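Jatton Cell Checklist, Bravo Bench — Shift Start and Comments

Work through the lines in order. Initial each one. Write something in the comment space, even if it's short. Good comments are how this sheet got better!

1. E-stop pressed and released, both arms. OK.
Comment: Great response on both. Button label on the aisle side is peeling, new one ordered from Wemness.

2. Speed limit at 200 mm per second while anyone is inside the tape. OK.

3. Gripper pads clean, no glue or cardboard dust. OK after wipe.
Comment: The pads look so much better on the new wipe schedule — keep it up.

4. Cables clear of the full reach of each arm. RECHECK.
Comment: Run the reach test again at low speed and watch any slack near the tabletop. Ticket 624.

5. Boxes upright, with room for the fingers on both sides. OK.

6. Pick and hold test, one cereal box, hands outside the tape until the arm is parked. OK. 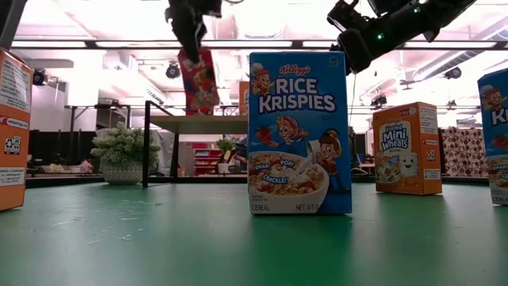 Can I reach in to straighten a box while the arm is paused?
Only after you press the e-stop and call it out. A pause can be cleared from the Petunis screen by someone who can't see your hands.

7. Table surface: scratches are fine, loose bits are not. OK.

8. Log saved under run 2046, with the gripper force setting written in. OK.
Comment: Force set to 19. Lovely clear notes from the night shift on this one, please copy their layout.

Open items: line 4, label on line 1. Next full review in September.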